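Dustholm bench, cell 2 — notebook

January, started 8.40

Picked this up from Efren's page. He left the arm parked and the controller on, with a note saying "closes late on small bowls, look at fingers first". Nusrat wants the cell back for the stacking runs by tomorrow lunchtime, so today is fingers, zero, cloth, head view, in that order, and anything else goes on the list at the end.

State as found: arm powered, no faults showing. Gripper opens and closes on command. Log from Efren's last session has 6 missed grasps, all on the small blue bowl or on cups. No misses on the big bowls, but those will forgive a lot.

Fingers

Took both fingers off. The left one had worked slightly loose at the root, maybe a quarter turn on the lower screw. The right one was tight. Cleaned the old threadlock out of both holes and off the screws, new screws on the left side because one of the old ones had a chewed head. The spares are in the flat tin marked Rernach, second drawer. There were 2 screws of that length left after I had taken mine, so somebody needs to order more. I have put it on the sheet.

Refitted with the jig. The jig only goes on one way round but it will let you force it the other way, and then the tips cross by a hair when closed. If the tips don't meet flat on a strip of paper, take it all off and start again. Don't try to pull it in with the screws.

Paper test: closes and holds along the whole tip on both sides. Repeated after ten minutes of open/close and it was the same.

Efren's note from last time says the finger screws want checking every 2 weeks. I'd agree with that for now. If they stay put through the stacking runs we can stretch it to a month.

Zero and gripper offset

Gripper zero had drifted. With the fingers commanded fully closed the encoder read 3630, and it should sit well under that for this pair. I think the loose finger was being pushed open at the root each time it closed and somebody had re-zeroed on top of it at some point. There is no entry for that in the book. Please write it down when you do this, even if it is one line.

Procedure I used, for whoever does it next:

1. Clear the middle of the table. The bowls at the edges can stay.
2. Arm to the high park position, slow speed.
3. Open the gripper fully from the panel, then close it with the force limit at the lowest setting.
4. Wait for it to stop by itself. Don't hold the button in.
5. Set zero in the Grarkora tool, save, and then close the tool completely. It keeps the old value in memory if you leave it open and will write it back on exit.
6. Power the gripper off and on, close again, check the reading is still zero.

I forgot the second half of step 5 the first time and lost twenty minutes wondering why the number had come back.

After that, offset to the tool point. Old value was measured with the previous fingers, which were shorter. I measured these from the housing face to the tip with the depth gauge, three goes, took the middle one and typed it in. The old value is saved under Efren's name in the settings folder if we ever go back to the short fingers.

Cloth

The green cloth had crept. It does this whenever the arm drags a cup instead of lifting it. Pulled it flat and let it hang over the edges again. It has no clips on it at the moment. Nusrat thinks clips along the back would be enough, I would rather have double-sided tape along the front edge as well, where the bowls get pushed. Leaving it until we have talked.

Worth saying again: table height in the program is the height of the cloth surface, and the cloth is thin but it does count. If anyone takes it off to wash it, the fingers will stop short of the bare table by the thickness of the cloth. That's the safe direction. Putting a thicker one on is not.

Checked the height by touching down gently at each corner and the middle. Back left corner reads a touch higher than the others. Packed the leg under the opposite corner with a bit of card and it came closer. Proper fix is to turn the foot on that leg, but the foot is seized. On the list.

Approach check on the bowls

Put the bowls and cups back out for this. The sort of pose I care about is open fingers coming down over the small blue bowl, one on each side of the rim: left tip dipping to the inside, right tip just outside. That is the one that kept missing. Ran it at slow speed and stopped it at different heights to look at the clearance, then went through with the other containers and checked the head view against the fixed one.

Fixed view first, then the head view, at different points in the check: 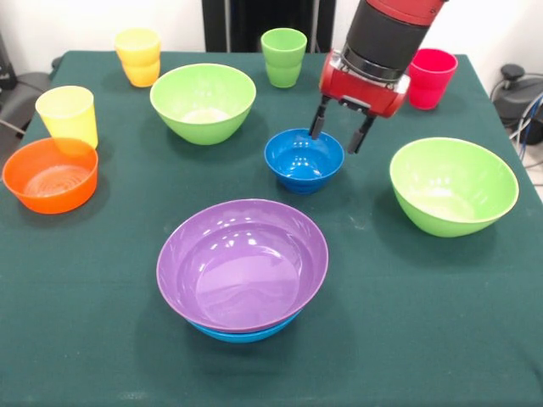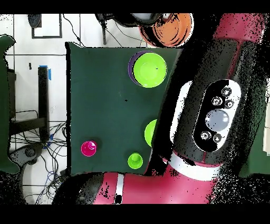
Head camera

The head view is usable but not good. Points from this afternoon:

— The arm fills most of the right half of the view in some poses. An object behind it can be down to a half-disc, and the detector either drops it or gives it a centre that is well off. There's no fix for this on the camera side. Nusrat suggested a look-from-park step before each pick, so the arm is out of the way when the table is read. It costs a couple of seconds per cycle. I'm in favour.

— Speckle along the edges of the arm. Black dots, worst down the right side and in the lower right corner. I wiped the lens and it made no difference. It looks to me like the depth mask chewing the edges and not dirt. Efren had a filter setting that took some of it out, and he'll dig it out when he is back at the bench.

— Stacked bowls. With one bowl sitting in another, the lower one is only a thin crescent of rim from up there. The detector calls it one object more often than not. For the stacking runs that might be fine, since we know what we put where, but it is no good for checking that a stack is straight. Use the fixed view for that.

— Small dark speck in the middle of the cloth in the head view. I have not chased it. If it shows up as an object in the detector output, mask it for now.

Did not touch the head mount. The screws are marked with paint and the marks still line up.

Cables

The floor on the left of the table, as the head sees it, is a mess of black and blue cable. Nothing is pulling, but I don't like it near the table leg. I traced what I could without unplugging anything. Two of the black ones go nowhere at the far end and I have tagged them. I would like to pull them out but want Efren to say yes first, as he did the original wiring with the Bautista people and may know something I don't.

Checked the arm through its full reach at slow speed with Nusrat's hand on the stop. No snagging. The harness at the elbow goes a bit tight at the far back corner, same as it always has. The program limit keeps us out of there, so leave the limit alone.

Test picks, 15.20

Small blue bowl, slow: picked every time I asked, ten in a row. Medium speed: ten again, with one that was held a bit low on the rim but didn't drop. Didn't go to full speed today.

Cups: single cups fine. Nested cups are another matter. The fingers take hold of the upper cup and the lower one comes up with it for a bit, then lets go. Where it lands is anyone's guess. Once it rolled off the table and under the bench. If the stacking runs need cups taken apart, we'll want either a slower lift or something to hold the bottom one down. Nusrat says the first set is bowls only, so this can wait.

Big lime-green bowls: fine at both speeds. They are deep enough that the old offset would have worked too, which explains why the log looked so healthy for them.

Large purple bowl: it's wide and shallow, and the approach has to come in at the rim. Centre grasp will never close on it. There is a separate entry for it in the grasp table but it was switched off, I don't know by whom. Switched on again and tried four picks, four good.

Left at end of day, 17.05

Arm in high park, gripper open, controller on. Grarkora tool closed. Settings saved with today's names on them, old ones kept. Bowls left out on the cloth for Nusrat.

Still to do:

— Order finger screws, short ones. On the sheet.
— Clips or tape for the cloth. Nusrat and me to decide.
— Free the seized foot on the table leg. Penetrating oil tonight, try it in the morning.
— Efren: filter setting for the speckle.
— Efren: yes or no on the two dead cables.
— Look-from-park step before picks. Nusrat to write, I'll test.
— Full speed on the small blue bowl, only after the foot is done and the corners have been touched off again.
— Recheck the finger screws after the first long run. Paint a line across the heads while at it.

Added 17.20: Nusrat asked whether the gripper zero should go in the morning start-up sheet. I'd say check it, don't set it. If it gets set every morning we'll hide the next loose finger the same way we hid this one. Check the closed reading, write the number down, and only re-zero if the paper test passes first.

Recent entries
Cell 2: fingers changed from short to long (Efren)
Cell 2: elbow harness re-tied, reach limit added
Cell 1: conveyor belt tracking, second attempt
Grarkora tool: where the settings are kept
Stacking runs: bowl list and starting layout (Nusrat)
Spares drawer: what is in the Rernach tin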